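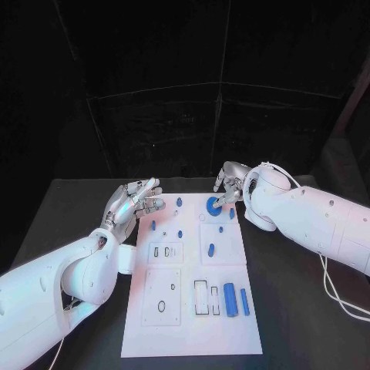
July, bench notes, Gridska board

Started again at the disk end. Went over every fixture on the board with the plug gauges before touching anything else, as the earlier readings were taken with a borrowed caliper and I don't trust them. Readings are in the log from line 3,687 onwards. The ones above that line are to be treated as withdrawn. I have left them in so that the change can be followed.

**Board**

Flatness: checked with the straight edge along both long sides and both diagonals. There is a slight rise towards the middle on one diagonal, enough to let a feeler in at the corner but not enough to rock the board when pressed. On the old table it rocked, so some of that was the table. No packing used today. If it starts to rock again, shim under the low corner and write down which shim.

The surface picks up marks easily. Pencil comes off with a damp cloth, marker doesn't. Please use pencil.

Edges wiped and the burr taken off near one corner where the cloth kept catching.

**Holes and recesses**

Gauged each hole at the mouth and again as far down as the plug would go. The small round holes are consistent at the mouth but a few tighten lower down. The effect when seating a peg by hand is a free start, then a drag, then a stop that feels like the bottom and isn't. I had been recording this as "seated". It needs a depth check each time until the holes are eased.

Eased 2 of them with the hand reamer, dry, a quarter turn at a time and clearing the swarf between turns. Both now accept the go gauge under its own weight. Did not ease the others. Would like to run a session with the mix of tight and eased holes first, to see whether the difference shows up in the insertion times or only to the fingers.

The grey outline round the empty circular hole is useful for finding it against the white. The question of whether all the holes should be outlined the same way is still open. My preference is yes, same line weight throughout, done in one go so the shade matches.

**Pegs**

The blue pegs were sorted by fit, meaning pushed into the reference hole and graded free, firm or tight. Graded by me only. Algirdas Kairys is to repeat the grading blind and we compare afterwards. Trays are labelled on the underside so the label can't be read while grading.

Free pegs lean when left standing. The lean is small but it moves the top of the peg more than the clearance would suggest, and it matters for anything that has to be fitted over it. Note the lean direction if it is obvious.

Peg ends: the chamfer varies. On the better ones it is even all the way round. On the worst it is heavier on one side, and those start crooked unless turned. Clutel were asked about this on the last batch and replied that the chamfer is a hand operation at their end. Asked for the next lot without a chamfer, so that we can cut our own on the Mac Mathúna lathe.

**Disk**

Round disk measured across several diameters. Out of round by less than the resolution I would claim for the instrument, so recorded as round.

Stands on its edge on the board without trouble if set down squarely. Let go with any sideways component and it rolls. It has gone off the board more than once and each time towards the front, which agrees with the slope found with the level (see Table). Colour is close enough to the pegs that in poor light the disk edge-on can be mistaken for a thick peg. Not worth changing, but keep them apart when laying out.

**Bar** 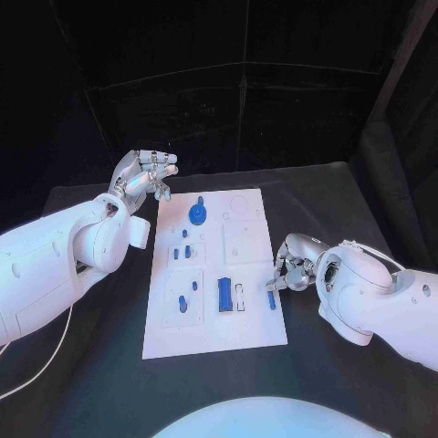

*Blue bar lying on the right portion of the board.*

The bar is the least troublesome of the lot. Faces are flat, corners were sharp and have been broken lightly with a fine stone. I measured the width at both ends and the middle and all agree.

Lying on the board it has very little to get hold of on the long sides, and if it is pressed near one end the other end lifts. Start position to be recorded by which side of the board it is on and by its angle to the near edge. "Roughly square" has appeared in the log several times and isn't a position. A printed grid sheet from Retwood was tried under the parts for this and abandoned. It slid.

**Table and backdrop**

Dark grey top. Wiped down, then left until no streaks showed against the light. Level put across it in both directions. It falls slightly to the front, so the front feet were wound out until the bubble settled. Recheck after the table has been moved for any reason, including sweeping.

Black cloth behind is hanging reasonably well. It was brushed for lint, which shows up badly on black. The cloth is tied to the thin frame at the top only, so it moves if the door is opened quickly. Weights along the bottom hem would cure that. Try the curtain chain from the stores drawer before buying anything.

The white board against the dark top gives a hard outline, and the blue parts separate well from both. Tried the desk lamp from the side for more relief in the holes. It put a glare across part of the white and made the recesses there harder to read, so the lamp is back on the shelf and we stay with the ceiling light.

**Procedure, as it now stands**

1. Wipe board and table.
2. Level check, both directions.
3. Lay parts out from the sheet. Initial the sheet.
4. Go gauge in each hole to be used that day.
5. Pegs to be depth checked after seating.
6. Anything dropped on the floor is regauged before it goes back on the board.

Step 6 added today after a peg came back from under the bench with a flat on it.

Repeatability: inserted and withdrew one firm peg in one eased hole by hand, some 50 cycles, gauging at the start and the end. The hole was unchanged. The peg was very slightly polished on one side and has moved from firm towards free. It needs doing again with a tight peg before I draw anything from it.

**Open**

- Outline remaining holes, or remove the outline we have.
- Blind grading of pegs (A.K.).
- Reply from Clutel on unchamfered pegs.
- Hem weights for the cloth.
- Ream the remaining tight holes, after the mixed session and not before.
- Plug gauges to go back in their own box. The smallest was found in with the drills.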